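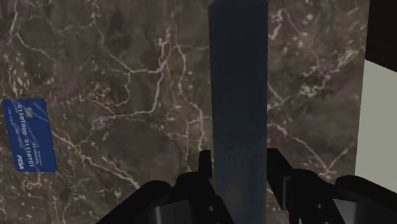

Lieselotte Reuter, Kuststead
Last revised in February

Sosholm Tide Notes

Transcribed entries from the harbour log at Sosholm, one row per high water. The set covers 88 pages of the log. Another 19 were too faded to read and have been left out.

Columns

time — local time, as written
height — in feet and inches, not converted
wind — the keeper's own words
remarks — free text, often blank

Known problems

Two keepers shared the book and their sevens look like ones. Doubtful readings have a q after the height. About 45 rows have no wind entry. Rafferty's corrections in pencil are given in remarks and the original figure is kept.

The file opens in any spreadsheet. Susine, the older index, uses different page numbers — see pages.txt before matching the two.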